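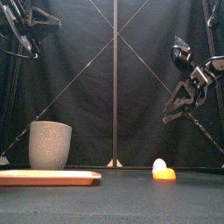

Black fabric hung behind a dark gray tabletop. Review by Aušra Grīnberga, 2/6/25.

Tilen Blackout Cloth, black, sold by the panel

I have used the Tilen cloth since October in two rooms: over a bedroom window that faces a street light, and across an alcove where we keep coats. I bought two panels at $62 each. Tilen did not send me anything and does not know I am writing this.

The cloth comes flat-folded in a plastic sleeve. Each panel is 96 inches long and has a finished hem on all four sides. There are no grommets, no rod pocket and no hooks. If you want to hang it from a normal curtain rod you will need clip rings or a sewing machine. The product page does say this, but you have to scroll past the photos of finished curtains to find it.

Fold lines

The fold lines were deep. Tilen says to hang the cloth and let the creases drop out by themselves. I hung the bedroom panel and checked it after a week, and the creases across the middle were still easy to see. A steamer took them out in one pass. An iron on low worked on the second panel, but I had to keep a towel between the iron and the cloth, and one corner picked up a slight shine when the towel slipped. Use a steamer if you have one.

Light

This is the part most people will care about. With the cloth up and the street light on, no light comes through the fabric itself. I held a flashlight against the back in a dark room and could not see a spot on the front. Light does come in around the sides, as it will with any curtain that hangs away from the wall. I fixed that by running the panel past the window frame and bending the ends back to the wall with two small hooks.

Along the hem you can see a few pinholes where the stitching goes through. They show up on a bright morning. They don't bother me, but someone who works nights and sleeps until noon may want to fold the hem behind the trim.

The color is a flat black. It does not turn brown or purple in daylight, which my old Jellero curtains did after one summer. It is too early to say whether the Tilen will hold up better, and the bedroom window gets no direct sun, so I may never find out.

Lint

It attracts lint. We have a gray cat, and the alcove panel needs a roller once a week. If you don't have pets you will still see dust on the bottom few inches near the floor. The weave is smooth enough that the roller gets everything in one go. I tried a damp cloth first and it only moved the hair around.
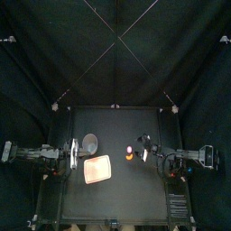

Hanging it took longer than I planned. The panel is heavier than it looks, and the adhesive hooks I started with came off the wall overnight. I switched to a tension wire with a screw eye at each end, which has stayed up with no sag that I can see. For the alcove I used a plain wooden rod and clip rings, 15 to the panel. Fewer than that and the top edge droops between the clips.

Cutting it down was easy. The alcove panel was too long, so I took the bottom off with ordinary sewing scissors. The cut edge frayed a little for the first few days and then stopped. I have since turned it up with iron-on hem tape, which stuck fine. Keep the piece you cut off. I used mine to make a cover for the glass panel in the back door.

Washing

The label says cold water, gentle cycle, hang dry. I washed the alcove panel twice. The first time the water came out gray, so wash it alone. It lost less than half an inch in length and the black looked the same afterward. It took a full day to dry over the shower rail. The creases came back, though not as badly as the first time.

Smell

There was a chemical smell out of the bag, something like a new shower curtain. It was gone from the alcove in two days. The bedroom took closer to a week with the window open.

Compared with others

My neighbor Chih-ming Chow has the Poon lined curtain in his front room and let me borrow a panel. The Poon costs $40, comes with grommets already in, and was ready to hang in minutes. It is softer and looks more like something you would choose for a living room. It also lets light through: with the same flashlight I could see a dull glow on the front. For a den or a dining room I would buy the Poon and save the money.

I also looked at the Tosen cloth in a store. It felt close to the Tilen in weight but only came in charcoal, and the edges were raw.

Who should buy it

Buy the Tilen if you need a room dark and don't mind working out the hanging part yourself. Skip it if you want a finished curtain, or if you have a light-colored pet and no patience with a lint roller. I would like to see Tilen sell a version with a rod pocket, even for a few dollars more.

Four out of five. I took the point off for the creases and the missing hardware.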